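Booking calendar shows the wrong finish times for evening events (Carkthorpe hall)
Ticket opened by Yasmine El Ouafi
Status: Resolved

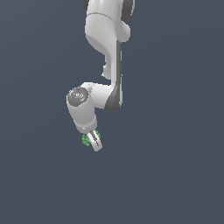

Hi there, and thanks in advance to whoever picks this up. I look after the bookings for the community hall in Carkthorpe, and we've been using your Hestuvbridge calendar for a bit over two years now, very happily for the most part. I'm not a technical person, so please forgive me if I use the wrong names for things.

The trouble started when I put in our evening meals for Ramadan. We have the hall most nights for the whole month, and because sunset shifts a little each day I set up each evening by hand with its own start time. It took me two pots of tea and most of an evening, but it looked lovely when I was done. Every booking was meant to run until 11 pm, so people have time to eat, pray, clean up and have a good chat in the car park.

What the public page shows is something else. Some of the bookings finish at 11 pm as they should, but 16 of them finish at 10 pm. On my own screen, when I'm logged in, they all say 11. I only found out when the badminton group rang, very politely, to ask if they could have the hall from 10 on one of those nights as it seemed to be free.

I've tried logging out and in again, a different browser, and my daughter's phone. Same thing each time.

Warmly,
Yasmine

Reply from Majdi Awwad, Hestuvbridge support
9:40 am

Hello Yasmine,

Thank you for such a clear message, you used all the right names! I'm sorry about the mix-up with the badminton group.

I've had a look at your public page and I can see the same thing you do. Before I go digging, could you tell me:

Did you type each booking in from scratch, or did you copy one and change the date?
Under Settings, then Hall Details, what does it say beside Time Zone?
Do you have anyone else with editing rights on the calendar?

In the meantime, please don't delete anything. It's much easier for me to trace with the bookings still in place.

Kind regards,
Majdi

Reply from Yasmine El Ouafi
12:15 pm

Hello Majdi,

I typed the first few from scratch and then my wrist got sore, so I copied the rest. I used the little Duplicate button and changed the date and the start time on each one.

Time Zone says the right thing for us, I checked it twice and got Reda to check it as well. Reda Benkirane is the other person with editing rights. He does the kitchen roster and says he has only ever changed the notes, never the times, and I believe him as he rings me before he changes so much as a comma.

One more thing that might help. Our regular bookings (the playgroup, the choir, the seniors' lunch) all look fine on both screens. It's just the copied ones, I think, though I haven't gone through every single one yet. I'll do that after I've picked up the bread order.

Yasmine

Reply from Majdi Awwad
3:05 pm

Hello again,

That's a great help, and I hope the wrist is feeling better. I think the Duplicate button is where we need to look. I tried it on a test hall and couldn't get it to go wrong, but my test hall doesn't cross a clock change and your bookings do. I'm passing this along to Yuzhen Xie on our calendar team, who knows that part of the system much better than I do.

If you're worried about more double bookings tonight, you can turn on Approve Requests First under Public Page. People can still ask for a time, but nothing gets confirmed until you say yes.

Majdi

Note from Yuzhen Xie, calendar team

Picked this up from Majdi. Reproduced on a copy of the Carkthorpe calendar.

When a booking is duplicated and the date is moved across the clock change, the start time is saved again because the user edits it. The finish time isn't touched, so it keeps the old offset. The logged-in view works out the finish from the form and shows 11 pm. The public page reads the saved value and shows 10 pm. All 16 affected bookings were copied from one that sits on the other side of the change. Copies that stayed on the same side are fine.

Workaround for now: open the booking, change the finish time to anything else, change it back to 11 pm, save. It has to be changed and changed back. Opening it and pressing Save does nothing.

Fix is written and waiting on review by Chaltu Beyene.

Reply from Yasmine El Ouafi
8:50 pm

Dear Majdi and Yuzhen,

Well, I did the first one exactly as you said and the public page came right as soon as I reloaded it, so I made myself comfortable and did 8 of them before dinner. Reda did the other half from his place. I've just been through the whole month on the public page with a ruler against the screen and every evening now says 11 pm.

Badminton have taken an earlier slot and we've invited them to stay and eat with us.

Should I keep away from the Duplicate button for now?

Yasmine

Reply from Majdi Awwad
9:10 am

Good morning Yasmine,

Lovely news, and please thank Reda for me too. Yes, leave Duplicate alone for anything that crosses the clock change until you hear from us. For your ordinary weekly bookings it's safe to use.

Majdi

Note from Chaltu Beyene

Reviewed and released. Duplicated bookings now save start and finish together. Checked against the Carkthorpe copy and the Lundden one, which had the same complaint. Majdi, please let both halls know they can use the button again.

Closed.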